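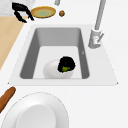 Speaker notes — the grip fault in the sink task

Start with the short version. Ghassan Boutros and I own the sink task on the Tanda project. In February our release check passed a controller that should have failed. It reached the Mallgate test bench before Ecaterina Iordache stopped it.

Say what the fault was. When the force estimate dropped out, the gripper held its last command and kept closing. The log showed a normal grasp. We ran 225 episodes in simulation and 13 had the dropout. All 13 were scored as a success.
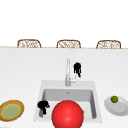
The scoring rule was the real problem. It looked at where the object ended up and ignored how hard it had been squeezed. Small round things hid this well. A lime like the one on the white plate to the right of the sink is a rigid body in our simulator, so it can't bruise. Ask the room who else uses rigid fruit. Wait for hands.

Next, the bench. Ecaterina saw the force reading freeze at 7 a.m. and hit the stop. No one was hurt. Her hands were outside the fence — say this clearly, people always ask.

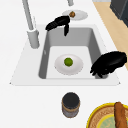
The stop worked, but the restart did not. Poso, our supervisor program, cleared the fault by itself and sent the old command again. She had to cut power at the wall. That is the part I would call a safety failure.

Changes since then. A missing force reading now opens a fault that only a person can clear. The Cheng scoring script fails any episode with a gap longer than seven frames.
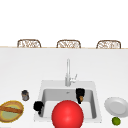 Still open: what to do when the gripper is holding something breakable at the moment of the fault. Opening drops it, holding may crush it. We hold position with a force cap for now. Ghassan wants a slow release.

Leave time for questions. Skip the timing slide if running late.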